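Molell Storage and Sorting Project
Interim report to the Stasidham Fund
Prepared by Volker Rothe, Drustavby workshop
December 29, 2021

1. Period covered

The report covers work from the end of May to the present date. The previous report closed with the choice of room and the purchase of tables. The grant line for furniture is now fully spent. The line for containers and small goods has 2,000 euros remaining.

2. Work surface

Each sorting place consists of a light wooden table with a white board laid on top. The bare wood proved hard to wipe down and showed marks after a few weeks. The board covers most of the table and leaves a strip of wood exposed at the back. Faint lines divide its surface into panels, which staff use as a rough guide when setting out a container. Three tables have been fitted in this way. A fourth is waiting for its board from Abou Zeid, whose delivery date has moved twice.

The edges of the board are slightly raised at the front. We had asked for a flat edge. The difference has no effect on the work and we have accepted the boards as supplied.

3. Containers

Opaque tubs were dropped in the first month. Staff had to lean over them to see what was inside, and items were put away in the wrong tub. All tables now use clear plastic containers, open at the top and rectangular. The standard layout places the container on the left part of the board, with its long side running towards the back of the table, and the item to be put away near the centre. A tennis ball is used as the first item in every session, as it is easy to see against white and of the same size each time. 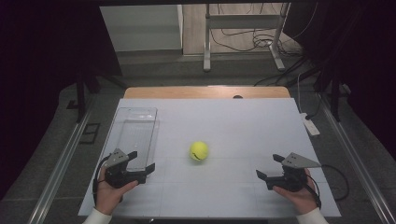 4. Items and sessions

The item list stands at 90 entries, up from the shorter list agreed at the start. Balls, cups and small boxes make up most of it. Soft items such as cloths have been held back until the new year – they need a wider container, and we have not yet settled on one.

Session notes are kept on paper and typed up at the end of each week. The typed notes for the autumn are complete. Those for the summer have gaps, mainly in the item column, and will be corrected where the paper copies allow.

5. Open points

Power at the tables is supplied by white power strips. Fixed sockets would be preferable. A quotation has been requested and will be sent on when received.

We ask the Fund to confirm that unspent money on the container line may be carried over into the next period.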